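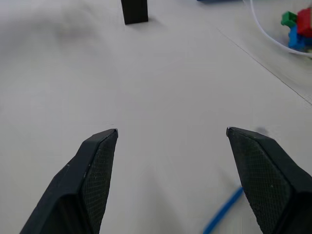 Figure 3. White tabletop of the type used in the reading rooms.

3.2 Surface brightness and reading comfort

The second part of our study concerns the tables on which the participants read. In the Trisham library all tables have a white top, while in the Brotero library the tops are of dark oak. Earlier work by our group (Mbeki and Villanueva) treated only the lamps, and the table was considered as a neutral background. We think this assumption is too strong, as a pale surface returns much of the lamp light to the eyes of the reader.

We invited 300 regular visitors to read a printed text of 2,059 words at their usual place. The illuminance on the page was kept at 500 lux in both libraries and was checked before every session with a Harkex light meter. After reading, each participant filled in a short form with 10 statements on tiredness, glare and ease of finding the next line. The participants did not know that the table was the subject of the study.

Visitors who read at the white tables reported more glare than those at the oak tables, and the difference was larger in the evening, when there was no daylight from the windows. Tiredness did not differ between the two groups. For finding the next line the result was mixed — older readers preferred the white table, younger readers had no clear preference.

One limitation must be mentioned. The chairs in Brotero are lower, so the angle between the eye and the table is not the same in the two places. We could not correct for this in the present data. The effect of chair height is treated separately in Section 3.3.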